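Kavus Poetry Workshop
Interim report to the Oline Fund, period ending in March

The grant supports one book of new poems and a small reading program at the Plesto library. In this period we worked mostly on the book. We received 2514 poems, which is more than we had planned for, and the first reading took five weeks longer than the schedule says. I kept 60 poems for the final selection. Each one was read aloud twice before the decision, once by the author and once by another member of the workshop.

The title of the book is still "Olatunji Street." We discussed changing it, but the long poem of the same name now opens the collection and the title should stay with it.
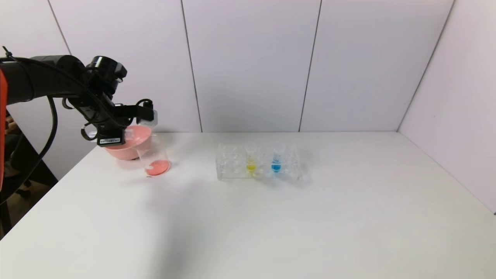 The order of the poems gave us more difficulty. At first we put the rhymed pieces together at the end, and the last part became heavy. Now they are spread over all four sections - the short ones mostly between two longer poems in free verse. The second section is not finished yet.

The print run remains 800 copies. From the money for this period we have spent 2941 dollars, mainly on typesetting and authors' fees. The cost of paper has gone up, and I ask for permission to move the unused travel money to printing.

The first public reading is prepared for May, at seven in the evening. Proofs will be sent to you before that.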